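Fladdale club notebook, 26 December 2023

Whole building to ourselves today, so Younes and I got a proper run at the pick-and-place task for the July competition. So pleased with how it's coming on! Mei rewrote the approach routine over the break and the arm no longer lurches at the end of each move — it glides in and settles.

Ran 22 attempts before lunch with the old grip force, then 13 more with Vikas's lower setting. The lower one is much kinder to the soft pieces and I'd like to keep it.
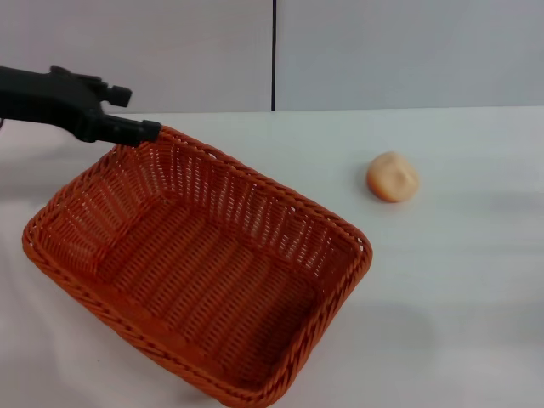

Rim contact is my bit of the project, and I've been itching to get stuck into it. The rules let us steady the container before placing, so I want the finger to find the edge on its own and stop pushing as soon as it feels something. The woven basket is a good test for that: the braided band round the top gives the fingertip a definite edge to press on, and with the sides sloping outwards there's a clear difference between rim and wall. Tried 3 stopping thresholds, the middle one felt best (saved as Wata in the config folder, sorry Hildegard, I know you hate my names).

Still to do: log the force readings properly, try the basket turned the other way, ask Ismail if his filter code will run fast enough. Battery on the laptop is down to nothing again, bring the long lead.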